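# Let the school keep the toothbrushes

I have lived in Hetcombe for 9 years, and for most of that time I believed that the teeth of a child are a matter for the parents and for no other person. I am writing this because I have changed my opinion, and because the discussion about brushing in our primary school has become more angry than the subject deserves.

The proposal is small. After lunch the younger classes would brush their teeth together for 2 minutes, with a fluoride toothpaste, and the brushes would stay at school in a rack with the name of each child. The parents who do not want it can say no on a form. The school in Purkden began with this already and, as far as I have heard, the lessons there still start at the usual time.

Against it I hear mostly one argument: it is not the work of a teacher. I understand this argument very well. My sister teaches small children, and every year she is given one more task which used to belong to the family. First it was shoelaces, then it was how to hold a fork. She says that when a problem has no owner it is sent to the school. I do not want to make her day longer, and if the school says yes, then somebody should be paid for those minutes after lunch. In Purkden it is the lunch assistant who does it, and I think this is a fair solution.

But I ask those who use this argument to look at how it goes in a normal home in the evening. I was for many years the one who stood at the bathroom door. My son brushed the front teeth with great energy and forgot that he had others. When I was tired, I let it pass. When his father was working late and I had also the baby, some evenings there was no brushing at all, and I am a person who knows that it matters. At 7 years old he needed a filling in a back tooth. I remember how he held my thumb in the chair, and how I could not look at the dentist.

I felt ashamed, and I think that shame is a large part of why we discuss this so badly. When someone says that the school could help, many parents hear that they have failed.

There is also the question of what the children drink. Some neighbours say that brushing at school is a plaster on the wound, and that we should speak about fizzy drinks and sweets instead. They are right that sugar is the cause of much of the trouble, and that the number of times in a day matters as well as the quantity. A child who takes a sip every 20 minutes gives the teeth no rest. I would be glad if the shop opposite the school gate would put the cans somewhere else than beside the till.
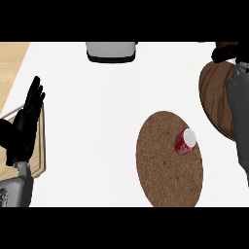
Songül Gökçe wrote to me, after I had read a first version of these thoughts aloud at the library, that I was too kind to the drinks and too hard on the parents. In her opinion a child who has brushed at school will be allowed a second sweet drink at home, with the excuse that the teeth were already cleaned, and so we will have won nothing. She would start with water only at lunch and bring in the brushes a year later.

I have thought about her letter for a long time. It is possible that in some families it will happen as she says. Still, I do not see why we must wait a year. Water at lunch and brushing after lunch can begin in the same month, and neither of them is in the way of the other. The teeth of a child who is five now will not stop and wait for us.

Then the money. The figure which is repeated in the town is up to 2,000 pounds for the first year, with the racks, the brushes and the paste. I do not find this little. The school has a roof to repair. But Tuncay Bayram offered at the last parents' evening that Kılıçarslan, the bakery, would pay for the brushes, and people laughed, because a bakery also sells the buns with the icing. I did not laugh. I would take the brushes and say thank you.

What I would not accept is that the children who stay out of it are made to feel different. They should have something to do in those minutes, a book for example, and no remark should be made. I would also ask that a brush which falls on the floor is thrown away and not rinsed.

The forms must be back at the school office before the end of June. I have put mine in the box already, with a yes.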